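Casbridge Adult Learning
Drawing for Beginners, handout 2: using a grid

Welcome back! Last time I let you loose with soft pencils and no rules, and I loved what came out of it. Now we slow down a bit and talk about the grid, my favorite cheat (painters have leaned on it for centuries, so no guilt please).

A grid breaks one big scary shape into small easy ones. You look at a single square, copy what's in it, and move on. Tape, thread, pencil lines — anything that makes straight-ish crossings will do.
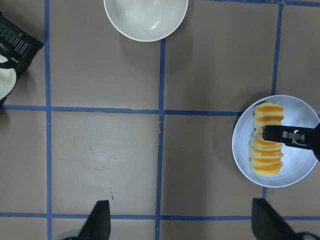 Setting up your page

Keep your squares the same shape as the ones you're copying from, or your faces will come out stretched. Mine did for years! Draw the lines very lightly, and number them along the top and side.
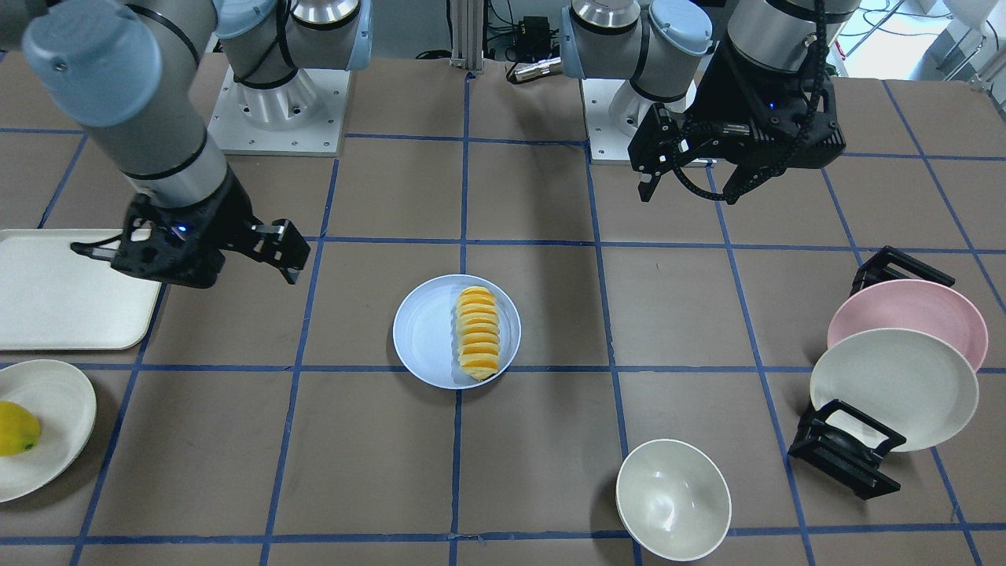 Start with the square that has the longest curve in it, and mark where that curve enters and leaves. Then join the marks. If you get lost, turn both sheets upside down and keep going.

For next time: one finished grid drawing, any subject, and bring your eraser to room 424.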